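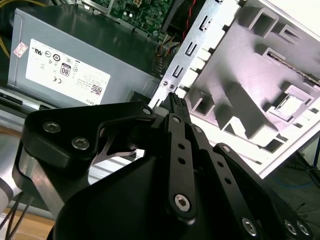 A silver slot bracket with its two small screw holes.

Kitchen Table Tips: Getting Through Property Tax Season

Every year I get the same questions about the tax notice, so I'm putting all my tips on one page and you can print it and stick it to the fridge. I'm no lawyer! I've just owned an old house for a long time and argued over it more than once.

Open the notice the day it comes. I know, I know. But the appeal clock starts with the mailing date printed on it, and mine once sat under a pizza coupon until I had four days left.

Get your property card. Ask for it at the counter or by phone, and read every line before you even think about the dollar figure. My card had a finished basement on it. I have a basement with a dirt corner and a sump pump. The card also had my square footage wrong, and it should have been 1,345, which I measured myself with a tape and a very bored nephew on the other end. Measure the outside walls, by the way, and ask your office if they do it the same way. 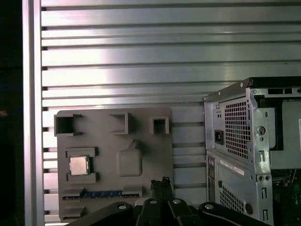
SORNSTEAD, August 11, 2007. I've updated this part now that the new bills are out. Mine came to $3,433 before I appealed, and after they fixed the basement and the footage it dropped by $463. I was so happy I bought a new storm door.

Compare yourself with the neighbors, but pick the right ones. Same street if you can, same age, same number of floors. I used three houses on Kwofie Road and left out the fancy one on the corner with the turret (they would have laughed at me). Write the addresses on an index card with the assessed value next to each. When you're nervous you will forget all of it, so read straight off the card.

Take pictures of what's bad about the place. Cracked steps, the stain on the ceiling, the garage that leans. It feels awful, like telling on your own house, but do it anyway and put the date on the back of every print.

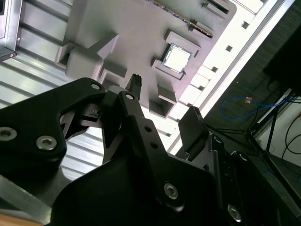
If you run any kind of little business from home, you may get a second form asking for a list of equipment, and people leave that one till last. Go room by room with a clipboard. Put down what you paid, the year you got it, and a description plain enough that a stranger could walk in and match it to the right thing. "Misc. parts" is no good at all. Cross off anything you sold or threw away, too. My friend Kwabena Essien paid tax on a copier for two years after it went to the dump, and that cost him $300 he could have spent on Brukano coffee, which he drinks by the gallon.

Keep one folder per year and don't get clever with it. I used to sort by type, with a folder for bills and another for letters, and I could never find a thing. 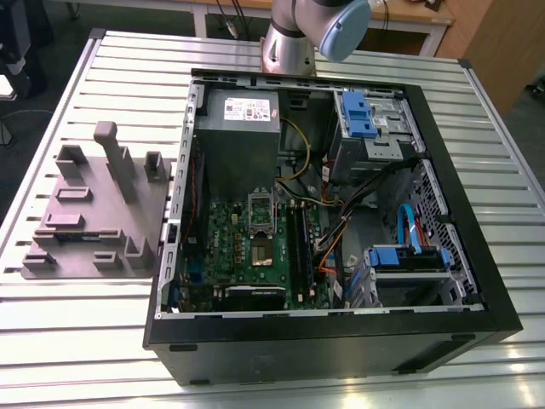 These days it all goes in by year, notice in front, then the card, then my notes on who I talked to and when. At the end of the year I tape the flap shut and start another one. I've been using the brown Farar folders with the string tie, but any kind will do.

Call before you go. Our office closes for lunch, and in June the line goes out the door. If you get somebody helpful, ask for their name and write it on the folder.

Check for exemptions while you're at it. Seniors, veterans, people who live in the house year round. Some towns want you to apply again every year and some don't, and you can lose one just by changing the name on the deed, so ask!

And go to a budget hearing once. Bring a snack and something to knit. The assessment is only half of your bill, the rate is the other half, and that's the night they talk about the rate.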